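Javthorpe Workshop - notebook
April 26, 2018
Subject: foam shape board, wear and fit

The board was taken out for inspection ahead of the order for Ladthorpe. The foam is the Bilgin stock, cut in September and stored flat. The purpose of the entry is to record its present condition before a second board is approved.

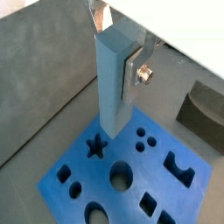
Top face of the blue board, star recess. Light scuffing.

The scuffing is confined to the surface and does not warrant replacement. Colleagues are reminded that the board is to be wiped with a damp cloth only. Solvent was used on the previous one and the face went tacky.

Edges were examined next. The hexagon remains crisp on all six sides and should serve as the reference when the new cutter is set up. The long oval is to be checked again with the 3 mm gauge.

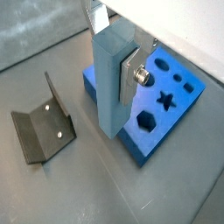 Ladthorpe have asked in reply whether the small openings could be made slightly larger, as their younger users find the matching pieces stiff to remove. The request is reasonable. A trial cut is to be made on scrap first - sheet 136 is available.

Depth was then considered. The large round opening and the large square one at the front go right through the block, with the table showing at the bottom.
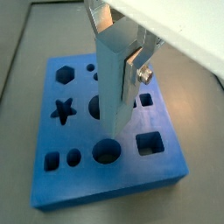
Bilport would prefer a closed base throughout, according to their note, so that pieces cannot drop out when a board is lifted. A thin backing sheet would meet this, although the glue must be settled beforehand.

Outstanding: trial cut, glue test, revised drawing to Ladthorpe.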